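Thursday, 6:40 p.m.

Station 2 ran the full shift without a call to maintenance. Count at close was 2,782 items, against a plan of 4,000 for both stations together. Station 1 was down from ten until lunch with a wrist fault. Radek Polák reset it twice, then swapped the cable, and the fault cleared. I logged it as a cable, although I am not convinced. The same code came up in April and the cable was new then.

The mix is the difficulty. When Brorkano ran this line for us it was one product per pallet, and the packers could do it in their sleep. The Mutetti contract is mixed returns: towels, drink cans, bottles with caps, small things in wrapping. No two orders alike. The arms manage folded cloth better than I expected. Clear plastic is still poor. The vision side reports low confidence on anything transparent and parks the item for a person, and today 58 items were parked. At the old manual bench the number would have been zero, because a person just picks the thing up.

So the job at the bench has changed. Four of the packers now do what the schedule calls exception handling. In practice they wait for a light, walk over, move one item, confirm on the screen and walk back. Ratanaporn's system times the interval between light and confirmation. It does not time the waiting. Two of them told me separately that the day is longer than it used to be, even though they lift almost nothing. I believe them. Their wrists are better - the first-aid book has no strain entry for the quarter - and they are bored. I have no field in the report for the second item.

Raised it at the 3 p.m. call with Sadeo. Their position is that the exception rate will fall with more training hours, and that the staffing question will then settle itself. I asked what they meant by settle. They meant fewer people. I said we had told the crew in writing that there would be no reductions before the end of the contract, and that I wanted the same sentence in their plan. They will come back to me.

Radek has a better proposal. He wants the packers to set up the item trials themselves: choose the objects, decide the spacing, note which grips fail and how. At present an engineer does this from a list, and the list is too tidy. The packers know which caps come loose and which wrapping slides. He has tried it informally with two of them in the trial bay and says the failure notes are more useful than the ones we pay for. It would need a pay grade change, one line, and I will have to write the case for it. Draft to be done this weekend.

Other points. The cloth on the trial table needs a second one for rotation. Cable runs on the floor still want proper covers, which I have now asked for three times. Gripper pads to be inspected before the early shift, both stations.

Home late. Ate standing up. Read the wrist fault log again after dinner and found that both stoppages came within a few minutes of a tool change, which would point to the connector and away from the cable.

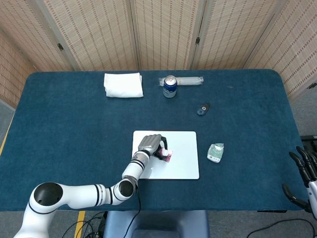 Will ask Radek to pull the connector first thing, before he runs anything else, and to keep the old cable until we know. If it is the connector, the April entry needs correcting as well.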